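Kaneo butcher-block worktop, light wood

Home > Tables and tops > Worktops > Kaneo

In stock. Ships flat, legs sold separately.

Light wooden top, strips glued edge to edge, butcher-block style. Every top looks a bit different, color runs from pale to honey and we can't pick for you. Sorry. If you need two that match, order them together and put a note in the box at checkout, we'll pull from the same stack.

Sizes
Kaneo 24: 24 in deep, good for a hallway or a narrow kitchen
Kaneo 31: 31 in deep, the regular one
Kaneo 33: 33 in deep, special order, allow extra time

All of them come sanded, no finish. You oil it yourself. Two coats before first use, both sides AND the ends. People skip the underside and then write to us in June when the top has cupped. Please do the underside.

What goes on it
Pretty much anything for a table. Plants are fine, use a pot with no hole or put a saucer under. Wipe up drips. Plastic tubs and boxes slide around without marking it. Play food, craft stuff, folded towels, all fine. Damp cloths are the thing to watch, don't leave one lying overnight, dark ones espcially. The dye can go into bare wood and then you're sanding.

Hot pans: no. Use a trivet.

Legs and frames
Fits the Lemitz trestles and the Hauser steel legs. Pre-drilled for Hauser only. For Lemitz you just set it on top, it's heavy enough to stay put. If you're building your own frame leave a little room at the sides, wood moves with the seasons. Slotted holes for the screws, not tight ones.

Cleaning
Warm water, drop of dish soap, wring the cloth out well. Dry with the grain. No bleach, no scouring pads. Marker comes off with a little rubbing alcohol if you get to it quick. Re-oil when water stops beading, almost 2 times a year for most kitchens, less for a desk. 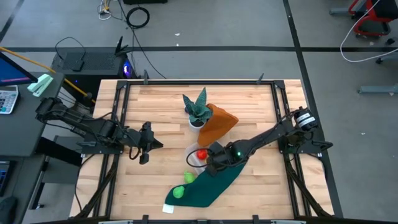

Small dents you can steam out, damp towel and an iron on low. Deeper scratches, 120 grit then 180, always along the strips, then oil the spot and a bit past it so the edge doesnt show.

Sample blocks
Free, one per household. Same wood, bare on one side and oiled on the other. Allow a week.

Returns
30 days if it hasn't been oiled or cut. Keep the cardboard corners, we need those back on it or the carrier won't take it. Damage in shipping, send us a photo of the box first, then the top.

Questions go to Hawi Abdella at the Gimell order desk. Include your order number and the size.

Goes with: Gimell wood oil, Hauser legs (set of four), Lemitz trestle pair

Page updated Wed 3 September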